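Somogyi robot club forum > PC strip-down project

zundi_tom
We've moved on to the processor and memory for the July demo. I've set the fixture plate to the left of the tower, with a board strip in one of the slots. My worry is the approach to the socket. I want the arm coming straight down, as there isn't much room beside the cables.

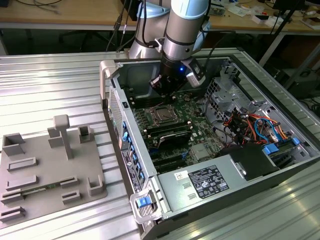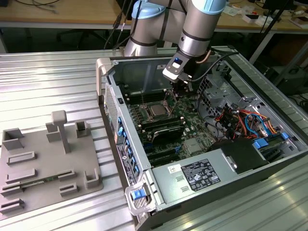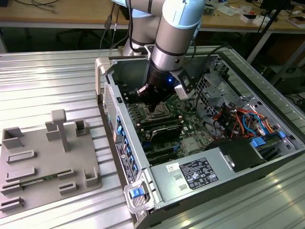
Anikó Jakab

kettle_b
Good work, Anikó. I'd still turn the tower round so the power supply is at the back. You'd get a clear run to the plate.

zundi_tom
Then every taught point is wrong. I'm not redoing those.

kettle_b
It's an afternoon's work – we did it at Starkitum when the bench got moved.

ajakab
I'm with Tom on leaving the case where it is. I would tie the coloured wires back, though. The lift height is 300 mm in the script at the moment, and I'd like to keep it there until the memory moves are written.

kettle_b
Fine, but tie them to the drive cage, not the handle. Who has the cable ties?

ajakab
Top drawer, under the Sandodus manual.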